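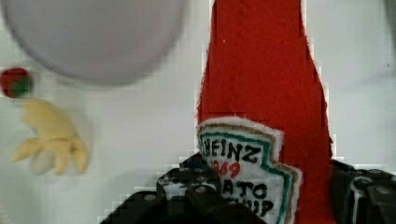

Gripper force on soft stuff
Posted by Bianca Manole, 26th March

My Kilia arm has a two-finger gripper and I can't find a force setting that works for everything on the table. At 174 it holds hard plastic all day. With felt it either slips or squashes. Right now it has the red ketchup bottle near the base, left finger pressed up against the white label, and I've started to worry about the stitching. Same program, same speed, pads last changed in September. Do I need softer pads, or am I missing a setting?

Cosmin Ilie
Before you buy anything, redo the zero. Jaws fully closed and empty, then save. Mine had drifted by 8 counts and I blamed the pads for two weeks - the pads have not forgiven me. Then drop the force to half and close in two steps, fast until it touches, slow after that. Felt keeps giving after first contact, so the controller thinks it hasn't arrived yet and keeps pushing. And grab it higher up if you can, clear of the label. Check the finger screws while you're in there. A loose one feels just like bad tuning.

Vuser
had this. new pads. fixed

radu_2049
Vuser, which pads? The Ronemden ones pick up red fuzz like a lint roller and then they slip on everything. I wipe mine with a damp cloth every Thursday, with mixed results.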